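Comparing fingers on a small two-arm cell

December 5, 2021
By Rónán Madigan

Roxana Rusu's notes on the Catov cell open with a list of rejected test objects. Blocks were too easy. Screws were too hard for the fingers being compared, and failed for reasons that had more to do with size than with shape. What remained was a box of small toy figures and toy food, a painted shelf to put them on, and a table to put them back on.

"A block tells you the gripper closes," Rusu says. "I already know it closes. I wanted something with ears."

The comparison covers two finger shapes on the same servo-driven grippers. The older is a straight jaw with parallel inner faces. The newer, which Catov calls the Trodident, has a scooped back, a narrow raised tip, and a wide block at the root. Everything behind the finger mount was left alone: same servos, same closing speed, same torque limit, same wrist camera. Each run is a single pick and a single place, driven by an operator through a Roltport controller, and each is scored afterward from the recordings.

Scoring from recordings was a late change. Originally the operator called the result aloud and Rusu typed it in. She stopped this after comparing her log with the wrist video and finding that operators tended to call a pick good as soon as the object left the table, even when it had turned in the grasp and could no longer be set down on its base. A turned object now goes in its own column.
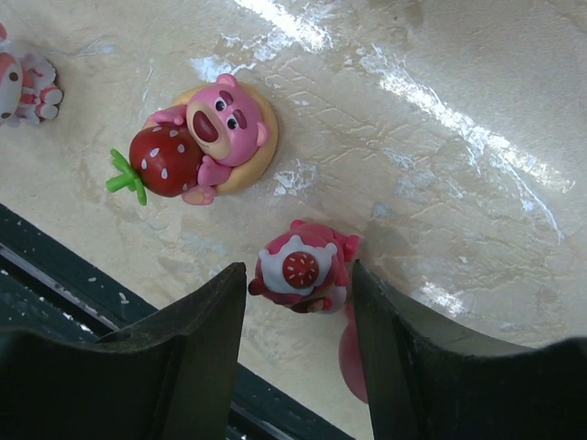 The approach from directly overhead is the one she trusts least. Seen from the wrist, a figure standing upright is reduced to its top, and the operator has to infer where the body is widest. With the straight jaw this made little difference, as the faces were long enough to catch the figure somewhere. The Trodident tip is narrower and has to arrive at the right height. Rusu recorded a run of early misses in which the tips met above the widest part and slid up and off.

"That is a cost and I put it in the table as a cost," she says. "The tip gives you access between neighbors. You pay for it in height tolerance."

She quotes no percentage for either shape. The log holds results from more than five operators, with different amounts of practice, and she considers a pooled figure misleading until each has run both shapes in both orders. What she will say is that the ranking changes with spacing. With objects well apart, operators did better with the straight jaw. With objects close together, they did better with the Trodident, mostly by not knocking the next object over on the way in.

Glare was the other problem on the table surface. The finish is glossy, and the overhead light lands on it as a white band that moves through the wrist view as the arm moves. Automatic exposure made this worse. When the band entered the view the camera darkened everything else, and the detail on dark fingers was the first thing lost. Exposure is now locked at the start of a session and written into the log with the gain. Rusu also tried a matte cover sheet over the work area and took it off again. The sheet crept under the objects and added friction that neither finger shape had earned.

The shelf is harder. Its tiers are set one above another on short posts, so a gripper working below the top has a ceiling over it, and both arms have to come in from the front. Reaching in flat, the forearm lies nearly level and the cable at the wrist has to arc back over it. Cable slack turned out to matter more than she had allowed for. Too little and the wrist roll felt a tug at the end of its range; too much and the loop swung into the other arm's space. She settled on a length by trial and marked it on the spare set with tape.

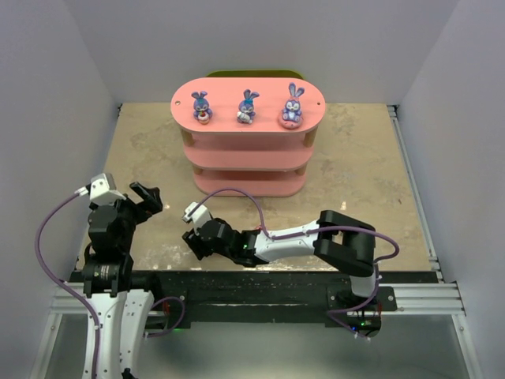 Phùng takes a different view of the fixed camera, arguing in written comments on a draft of the protocol that it should be the primary record and the wrist views secondary. A wrist camera, the comments say, moves with the error. If the arm sags under load, the wrist picture looks unchanged, and the sag shows up only from outside. Phùng would score every placement from the fixed view and use the wrist view to settle disputes.

Rusu accepts the point about sag and rejects the conclusion. From outside, she says, the gripper body hides the contact for most of the reach, and contact is what the fingers are being compared on. The compromise in the current protocol is to score the grasp from the wrist and the placement from the fixed camera, with both clips stored under the same run number.

Clock agreement between the cameras took longer than the mechanical work. The Roltport controller stamps joint positions on its own clock, and the cameras stamp frames on the host computer's. The drift was small over a single run and large over an afternoon. She now resynchronizes before each block of runs and discards any block where the offset at the end exceeds a frame.

On soft or awkward shapes her opinion of the newer finger is more favorable. A figure with long ears offers several bad places to hold it and few good ones. The straight jaw often caught an ear along with the body, and then released them at different moments when it opened. With the narrow tips the operator can close on the body and leave the ears free above the fingers. The figure may still tilt, and it often does, but it tends to tilt about a single line between the tips, and an operator can correct for that with wrist roll before setting it down.

"Tilt I can work with," Rusu says. "What I can't work with is a twist that happens at release, when the camera is looking at the back of the object and the operator has already relaxed."

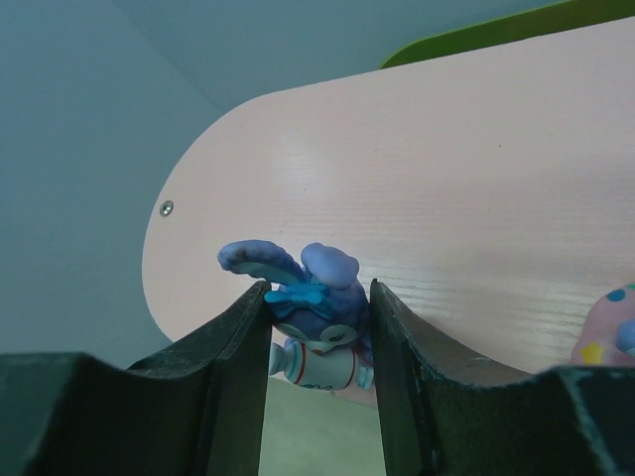
Wear and replacement

Both sets of fingers are scuffed, and Rusu sees no use in hiding it. Marks on the upper edges come from contact with the shelf and have no effect on grip that she can measure. Marks on the inner faces are a different matter. A polished patch changes friction, and a finger with a polished patch is no longer the part that was tested in May. Her rule is to inspect the inner faces at the end of every session and to swap fingers in pairs, never singly. A fresh finger facing a worn one pulled objects consistently to one side, and a whole session was thrown out before she found the reason.

Swapping is quick. Recalibrating the closed position afterward is slower, and operators skipped it until she made the controller refuse to start without it.

She has considered adding pads. A thin rubber face would probably improve both shapes on smooth plastic, and might well erase the difference between them. That is her reason for leaving it to a later round. If pads go on now, she says, the result is a comparison of pads.

Placement under the upper tier

The last section of the protocol concerns the lower tier, where toy food is set down and taken off again. Lighting is poorer there, with the tier above throwing a shadow on the one below. Locked exposure helps on the table and hurts here, and Rusu has not found a single setting she likes. The present value favors the table.

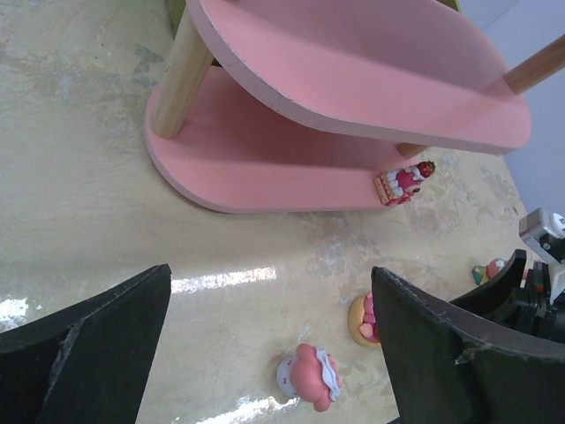 Small food pieces also behave differently from figures. A figure has a base and a clear upright, so a failed placement is easy to define. A round piece can end up on its side, or rolled against its neighbor, and still be where the instruction said to put it. The scoring sheet now separates position from pose. Position is marked against the tier and the side of the shelf. Pose is marked only for pieces with an obvious top, and left blank for the rest.

Blank cells caused an argument when the sheets were first merged, as the script read them as failures. Rusu fixed the script and reran the merge. The ranking by spacing held. The ranking by object type moved slightly in favor of the straight jaw, mainly on round pieces, where the longer faces stop an object from rolling out of the grasp as the fingers close.

She is drawing a third shape that keeps the scooped back and lengthens the inner face below the tip. It has no name yet. The first pair will go on the left arm only, with Trodident fingers kept on the right, and the operators will change arms halfway through each block.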